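Review: Hulley trail counter for wildlife crossings
21/03/2019

The Hulley is a passive infrared counter in a gray housing, sold for culverts, underpasses and fence gaps. We ran two units at the Cladau Road culvert from August through the winter. One sat at the north mouth, the other at a gap in the deer fence 238 feet east.

Setup is simple. The housing straps to a post or bolts to concrete, and the lens cap has to come off before the first power-up or the baseline reads high. The manual covers this on page 11, well after the mounting section, where it is easy to miss.

Detection of deer-sized animals was good at both sites. Smaller animals were less certain. Raccoons were logged on most passes when the unit was mounted 23 inches above grade, and often missed when it was higher. Wind-blown grass gave false counts at the fence gap until we cut it back. Truck noise and vibration had no effect that we could find.

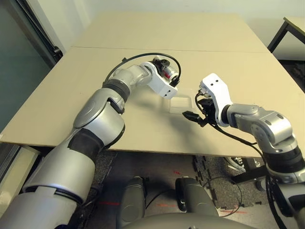
Battery life was better than the older Tanguy counter we used at the same culvert, and the door seal is a clear improvement. The Tanguy still has the easier menu - the Hulley hides the time zone under "Service."

Data comes off by cable only. The export is plain text, one line per event, and opened in the Indel mapping software without changes.

Recommended for deer and elk work. For small mammals, pair it with a trail camera. Replacement straps are sold separately.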